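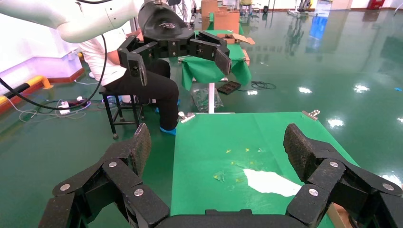 绿色台垫铺在工作台上，远端用银色长尾夹夹住

# 实木工作台上的台垫老是起鼓、跑位，怎么固定比较好？

分类：家居与手工 / 桌面与收纳

**Piyumi Cassim**

家里有一张旧的实木工作台，平时做裁剪、粘贴、包装，偶尔也拿来拆修小电器。木头是软木，刀尖一碰就是一道印，所以一直铺台垫。现在的问题有三个。

第一，垫子铺上去几天就起鼓，中间拱起来一条，用手压平，过一夜又回来了。我是九月换的垫子，买的是Fotden的卷装，到手的时候卷得很紧，商家说放一放就平，放到现在没有平。

第二，跑位。我习惯站着干活，人会往桌沿靠，垫子就一点一点往远处走，靠身体这边露出一截木头。用长尾夹夹过远的那一边，那一边是不动了，但近的这一边照样会拱。近的这一边我不想夹，夹子会硌胳膊，还勾袖子。

第三，台面上的碎屑很难弄干净。剪下来的小纸屑、线头会钻到垫子下面，时间一长垫子下面全是渣，在上面写字都能感觉到。

桌子以后可能要传给我妹妹用，不想在上面钉钉子，也不想用会留胶的东西。之前试过普通双面胶，撕下来带走了一小块漆，后来自己补的，颜色不太对。

问过一家做定制的店，叫Majumder，按我的尺寸裁一块厚的硅胶垫报价525元，不含运费。我觉得有点贵，但如果确实能一次解决也可以考虑。想听听用过的人怎么说。

补充：桌子不靠墙，四面都能走人。桌沿厚度普通夹子能夹住，下面有一圈横档，比桌沿缩进去一些。

---

**南窗下的锯末**

三个问题分开说。

**起鼓**

卷装的垫子，不管哪家的，直接铺都会鼓。材料有记忆，正着铺等它自己平，要等很久，天冷的时候基本等不到。做法是反卷：

1. 把垫子拿到有暖气或者有太阳的房间，放到摸着不凉为止。
2. 按原来相反的方向卷起来，松松地卷，不要卷成细筒，用布条捆两道。
3. 放一夜，第二天打开，正面朝下平铺，上面压书或者木板，压的时候要盖到四个角。
4. 再过一天翻过来用。

不要用电吹风对着一个地方吹，局部会变形，变形以后就救不回来了。也不要用熨斗，有人隔着毛巾熨，我见过熨成波浪的。

还有一种情况是尺寸裁得太满。有的材料热的时候会长一点，如果两头都夹死或者都顶着东西，多出来的部分没地方去，就在中间拱。你说远的一边夹了、近的一边拱，我怀疑是夹的时候没有拉平。正确的顺序是先把垫子从中间往四周捋，捋平以后再夹，两只夹子夹在靠近两个角的位置，夹的时候另一只手往近处轻轻带一下，不要用力绷。

**跑位**

不想夹近的一边，可以在垫子和桌面之间加一层防滑网，就是铺在地毯下面那种网格的，按卷卖，很便宜。裁得比垫子小一圈，不要露出来。提醒一点：有些防滑网是带增塑剂的，长期压在漆面上会粘漆，夏天尤其明显。买之前先剪一小块放在桌子背面或者桌腿上压一两个星期看看，没有印子再整张用。我自己用的是Drikik的网，压在水性漆上没有出过问题，油性漆没有试过。

另外一个办法是利用你说的横档。在垫子近的一边缝或者打孔穿两根松紧带，绕到桌沿下面，挂在横档上。松紧带是软的，不硌胳膊，要洗垫子的时候一摘就下来。打孔的地方离边不要太近，最好加鸡眼扣，不然会撕。

**碎屑**

碎屑钻进去是因为边缘翘着。前面两件事做好了，钻进去的会少很多。剩下的只能定期掀开擦。我是每个星期四晚上收工以后掀一次，先用干刷子从中间往外扫，再用拧得很干的布擦木头，晾干再铺回去。不要刚擦完就盖上，木头闷着会发白。

扫垫子上面的细屑，用窗户刮比用刷子好，刷子会把它们弹得到处都是。

至于525元的硅胶垫，厚的确实平，自重大，也不容易跑。缺点是吸灰、粘毛，而且硅胶不耐刀，裁剪多的话很快就花了。你主要是裁剪，我不建议。

---

**xiaomai_23**

直接换玻璃吧，我家换了，什么都不用夹。

---

**旧货街老贺**

楼上说玻璃，我说两句不同意见。玻璃平是平，但是刀在上面走会打滑，刀片也钝得快，修电器的时候螺丝掉上去会弹很远。冬天手放上去凉。旧桌子桌面不平的话，玻璃下面还得垫软胶粒，垫不好有一个角会响。真要用玻璃，选钢化的，四角磨圆。

我的做法是两层。下面一层是薄的软垫，整张桌子铺满，不裁东西，只负责保护木头；上面放一块小的切割垫，只在下刀的地方用，用完立起来放到一边。这样下面的大垫子可以选便宜的，脏了就换，贵的只买一小块。我那张大的花了不到一百，小的是Pramlow的，用的时间比较长，两面都能切，现在一面已经很花，翻过来接着用。

Majumder那家我也问过价，给我报的是452元，尺寸可能比你的小一点。他们家可以寄小样，建议先要一块小样，放在桌上用几天，看看会不会出油。有些便宜的软垫放久了表面会发黏，那是增塑剂跑出来了，跟牌子关系不大，跟批次有关系。

关于夹子：普通银色长尾夹夹在木头边上，时间长了会压出两条印。夹之前在桌沿下面垫一小片毛毡或者厚纸板，大小比夹口宽一点就行。夹上以后把夹子的两个柄取下来一个，朝上的那个取掉，就不会勾东西了。取的时候捏住柄的两条腿往中间一并，就能从卷边里退出来。两个都取也可以，不过下次要拆就很费劲。

补漆的颜色不对，不用重补，找一支颜色接近的家具蜡笔薄薄涂几遍，涂一遍擦一遍，比刷漆好控制。要是颜色深了，用软布蘸一点矿物油可以擦掉。

如果以后打算把整个桌面重新打磨，可以从240目起手，中间过一道，最后用2000目收尾，再上木蜡油。不过软木打磨容易出坑，手要平，最好包着木块磨。没有重新做面的打算就别动它。

---

**Piyumi Cassim**

谢谢各位。先回复进展。

按第一位说的反卷了一夜，又压了一天多，中间那条已经下去了，只剩一个角还有点翘，准备再压一次。长尾夹重新夹了，先捋平再夹，下面垫了毛毡，朝上的柄取掉了。取柄的时候弹飞了一个，在柜子底下找到的。

防滑网买了，还没有到，先剪一小块放桌腿上试。松紧带那个办法我也想试，但是我家的垫子打孔会不会裂，等翘的那个角裁下来一点边料再试一下。

硅胶垫暂时不买了。切割垫打算先买一块小的，有人知道双面能切的那种，翻过来以后有刻度吗？还是只有一面有？

---

**旧货街老贺**

我那块两面都有，一面是公制，一面是英制。买的时候看一下详情页，有的款反面是空白的。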